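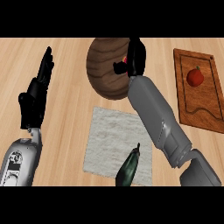
Leland Marchetti

Night flow and small leaks: what the Osedow meters show before anyone digs

Speaker notes. Slide headings are in capitals. Cues are in brackets.

OPENING

Start with the system, no preamble. Osedow has 1,448 service connections, one treatment plant, one storage tank and a single pressure boundary at the river. The network was split into four metered zones. Everything in this talk comes from Zone 3, which has 266 connections and no large overnight users.

Say up front that this is a talk about reading a flow record. Acoustic survey gets one slide near the end. Questions about tariffs go to the afternoon session.

WHY NIGHT

Demand falls to its lowest between 2 and 4 a.m. Leakage does not fall with it. Pressure is usually higher at night, so leakage rises a little while customer use drops. The ratio of leak to total is therefore at its best in those two hours, and a small change in the leak is easiest to see.

[Show the daily curve. Wait for people to read the axis.]

The curve has a morning peak, a lower evening peak and a flat floor. The floor is the part we use. Its height is made of three things: legitimate night use, leakage on customer plumbing, and leakage on our pipe. The meter cannot tell them apart. The rest of the method is an attempt to separate them.

DEFINING THE MINIMUM

Two common choices: the lowest single reading of the night, or the lowest rolling hour. Use the rolling hour. A single low reading is often a logging fault, and with pulse meters it can be a rounding effect of the pulse size. The Pulico loggers in Zone 3 store a count per interval, and at low flow a short interval may hold one pulse or none. On a chart this looks like noise. It is quantization, and averaging over the hour removes most of it.

Whatever choice is made, write it down and keep it. We inherited two years of records where the definition changed partway through. The step in the data was mistaken for a repair.

CHECK THE BOUNDARY FIRST

A zone is only a zone if the valves are shut. Before any analysis, prove the boundary. Close the inlet briefly at night and watch zone pressure. If pressure holds up, water is coming in from somewhere else.

Zone 3 failed this test the first time. The valve at the end of Ong Street was recorded as closed and was passing. The night flow figures before that date are not used in this talk. They looked very good.

[If asked: the valve was replaced, not reseated. The box had to be rebuilt as well.]

ESTIMATING LEGITIMATE NIGHT USE

Textbook allowances exist per household. They are a starting point and no more. Local habits matter: shift work, water softeners on timers, irrigation controllers. Softeners are the main problem in Osedow. Most are set at the factory to regenerate at 2 a.m. and the setting is rarely changed. That puts a block of real customer use inside the window we picked for being quiet.

Options are to move the window later, or to model the softener load separately. We moved the window to start at 3 a.m. This is the simple option and costs half the data. Say so plainly.

PRESSURE CORRECTION

Leak flow varies with pressure. The exponent depends on the opening: lower for a round hole in rigid pipe, higher for a split in plastic that widens under load. With no knowledge of the pipe, an exponent of one is a reasonable default. Correct every night to the same reference pressure before comparing.

Zone 3 has a 100 mm inlet with a reducing valve. The valve drifts. Without correction, the drift alone produces a slow rise that looks like a growing leak.

THE SOFTWARE

Keep this short. We use Avora to collect the logger files and run the daily minimum. Its alarm compares last night with a trailing average. This catches a burst. It does not catch a leak that grows slowly, since the average grows too. For slow leaks, compare with the same month in the previous year, or with a fixed baseline taken just after a survey.

A spreadsheet can do all of this. The value of the software is that files arrive without a site visit.

WORKED CASE: FEBRUARY

[Show the February record for Zone 3.]

Flow is steady, then the floor lifts in a single step and stays up. The daytime curve lifts by a similar amount, which is consistent with a constant loss. There was no customer call and no water at the surface.

Step test that night: close the internal valves in sequence, working back toward the inlet, and note the drop at each. The largest drop came on a dead-end branch. Listening sticks on the fittings gave a clear noise at two adjacent service stops. The excavation found a failed compression joint on the service between main and meter. The water was draining to an old storm line, so the surface stayed dry.

After the repair the floor returned close to its earlier level. It did not return all the way. The remaining difference is unexplained and may be cold weather use, such as taps left running against freezing.

LIMITS

The method gives a quantity for the zone and no location. It needs a tight boundary and a meter sized for low flow. An oversized meter under-reads at night, and the error flatters the utility.

ACOUSTIC SURVEY

One slide. Use night flow to decide which zone gets surveyed next. Plastic pipe carries sound poorly, so close up the listening points there.

[Leave the boundary test procedure on screen during questions. Printed copies are by the door.]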